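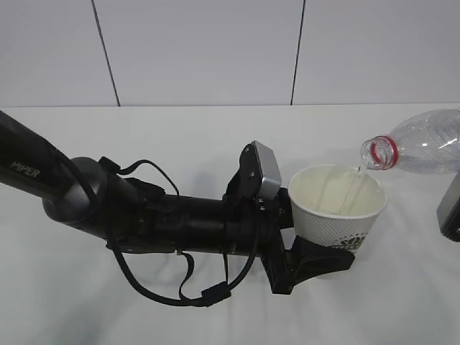
White top, white wall, paper cup. Orkdale table in the back room, March.

Orkdale work table, white top. 4 out of 5.

Quick one as I've got to get back to it. Had this table since the start of the year, used every day, mostly standing, sometimes on a stool. Bought it for the back room at Ullatside where we sort samples and drink too much coffee. Paid $300 plus delivery. The next one up in the range was 1,883 and I could not for the life of me see what the extra was buying. Nicer edges maybe.

Assembly. Fine. Legs on, flip it over, done before lunch. Get a second person for the flip, I didn't and my shoulder let me know. Instructions are one sheet, drawings only, and the drawing for the cross brace is back to front. If the holes don't line up, turn the brace around. Allen key in the bag is rubbish, use your own.

The top. Best bit. Properly flat, I put a long level across it both ways and couldn't fault it. Finish is matt enough that the overhead light doesn't bounce back in your eyes, which was my main gripe with the old Cleltthorpe one. That thing was like working on a mirror. Small stuff shows up well against the white, dropped screws, bits of wire, labels. So does every crumb, so if you're a messy eater get the grey.

Cleaning. Damp microfibre, squirt of dish soap, good. Coffee rings come off if you get them same day. Left one overnight and it took bicarb and some elbow grease but it went. Permanent marker is another story, there's a faint blue line near the back that's staying with us. Metho took most of the colour out of it. Haven't tried anything stronger, don't want to wreck teh finish.

Wobble. A bit. Not when you lean on it, more a side to side thing if you bump a leg. I've retightened everything once and it got better. An empty paper cup will still slide if you put it down on a wet patch, but that's any smooth top really. Full mug, no dramas.

Height. Adjustable feet only, 19 mm of travel, so this is for levelling, it won't turn a sitting table into a standing one. Listing was vague on that. Check before you order.

Edges are the weak spot. Banding is already lifting on one corner where the stool knocks it. Superglue and a clamp, seems ok. For the money I'll cop it but it should last longer than a few months.

Delivery was by Villanueva, came on the day they said, box a bit squashed, table fine inside. Lots of foam. Too much foam. Still finding it behind things.

Emailed about a spare foot (lost one, my fault) and Dzifa Sowah in their parts dept had it in the post that arvo, no charge. Can't complain there.

Would I buy again, yes, probaly with the heavier legs if they'd sell them seperately. Good for light bench work, craft, packing orders, kids' homework. Wouldn't bolt a vice to it.

One star off for the edge banding and that stupid drawing.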